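# The Case for Shorter Finales

April 8, 2019

The final episode of a dating series now routinely runs over two evenings, and viewers are entitled to ask what they receive in return.
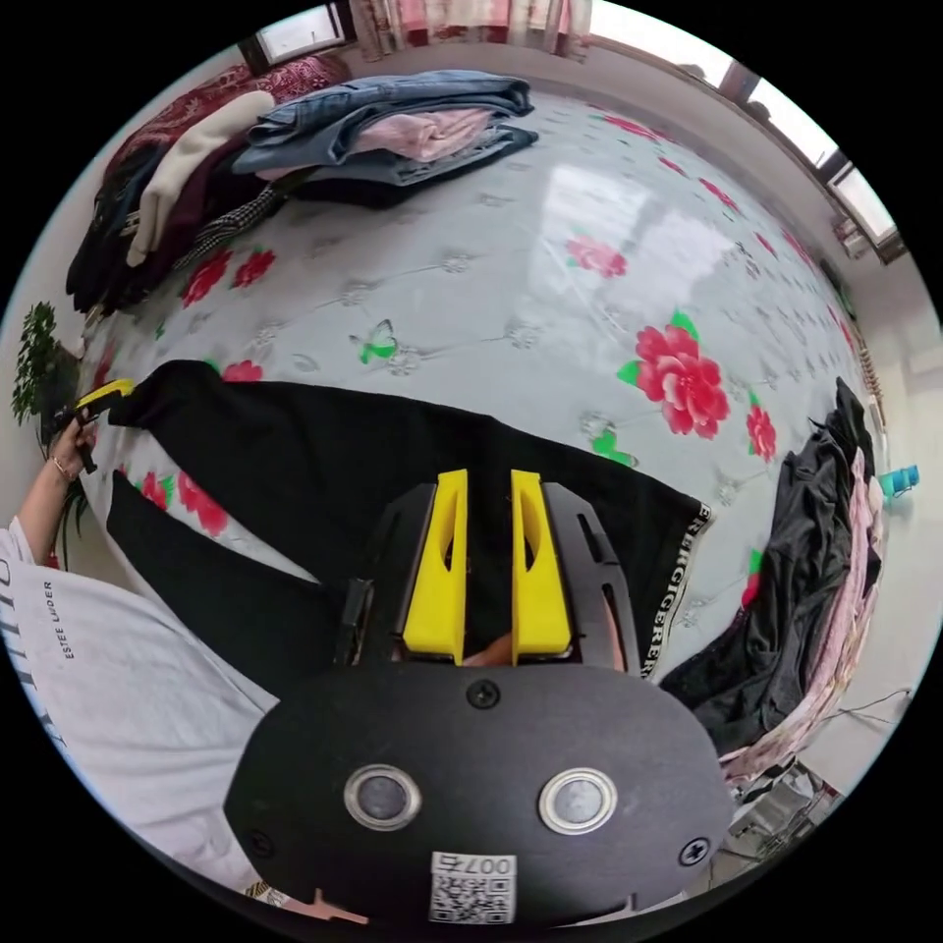
The last series of Doklow is a fair test. Its closing instalment lasted 200 minutes with advertisements, of which the proposal took up 4. The remainder consisted of studio discussion, repeated clips and a reunion that had been trailed for weeks.

Kenneth Bautista, writing in the Flikel newsletter, has argued that audiences enjoy the delay. His evidence is a poll of 958 readers, most of whom had already chosen to watch to the end. Those who gave up in the third week were not asked.

Broadcasters should publish the running time of the story itself, apart from the studio material - a modest step, and one that Initz adopted for its own programmes without any loss of interest. The next series begins in May. Its producers still have time to settle on a single evening, and they should do so.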